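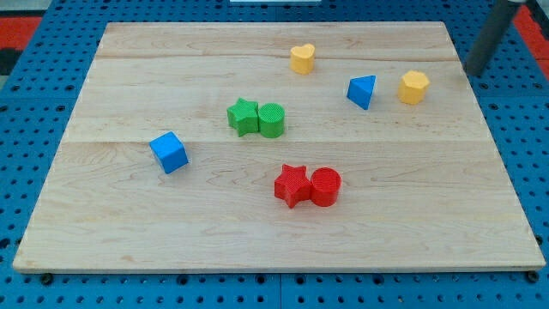
Helpers wanted for the Okstead robot open day

The Asamoah workshop at Vitstead opens its doors on June 11, 2024, and we would dearly love five friendly people to help us welcome visitors at the robot arm table. You'll invite children (and plenty of curious grandparents, we hope!) to set out the heart, stars, cube and other colored blocks on the board, then chat with them while the arm has its turn. No experience needed, we'll happily teach you everything over coffee beforehand. Each demonstration lasts 30 minutes, and helpers are paid $120 for the day, lunch included. Must be 18 or over. Write to the open day desk at Vitstead and tell us a little about yourself.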